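Calholm Observatory: Frequently Asked Questions

When can I look through the telescope?
Public viewing runs from March through October, starting 60 minutes after sunset. If clouds roll in, the evening becomes an indoor talk.

Will I see color in nebulas?
Mostly gray, sometimes a faint green. Your eyes pick up little color in dim light. Photos gather light for much longer – often hours.

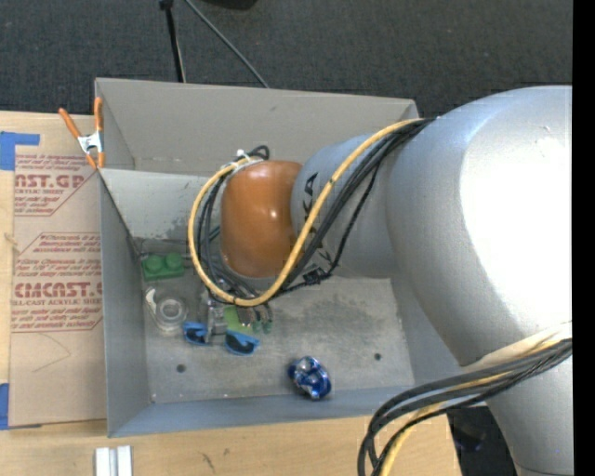 Can I see Saturn's rings?
Yes, when Saturn is up. A magnification of 30 is enough to show them. They look thinner in years when they are tilted nearly edge-on to Earth.

Why do you ask for red flashlights?
Red light does less harm to night vision. Please keep phones in your pocket near the dome.

Can I bring my own telescope?
Yes. Set up on the lawn below the dome – there is no power out there. Refilwe Engelbrecht can help with alignment if you arrive before dark.

How do I book a school group?
Call extension 678 and ask for Nomvula Tshabalala. Groups need an adult with them at all times.

Page updated 14 April 2024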